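Comparing fingertips at Emercombe

Femi Obi has spent most of March swapping finger pads on the same hand-held gripper. The Emercombe trial compares two of them, a hard printed tip and a soft rubber one, on ordinary drinkware.

"The hard tip repeats better on the bench," he says. "Then you give it glass and it skates." He logged 100 grasps per tip on each vessel and counted a slip whenever the rim moved against the pad during the lift.

Jaw opening was held to 70 millimetres for the first round. Obi calls that a mistake. "Handles need clearance. We lost a day to it." The second round ran at full opening, with the approach speed unchanged.

He prefers the rubber tip for mugs and sleeved cups, but notes that it picks up lint and drags on release — a fault the hard tip doesn't share.
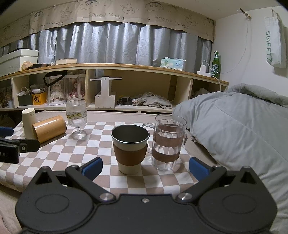 Romain Cordier is less sure the rubber explains the result, and says the wider opening in round two would have helped either tip. He wants the hard one rerun at the same setting before Dakgate orders any more pads.

Obi agrees to the rerun. "It's an afternoon's work. The wear figures will take longer."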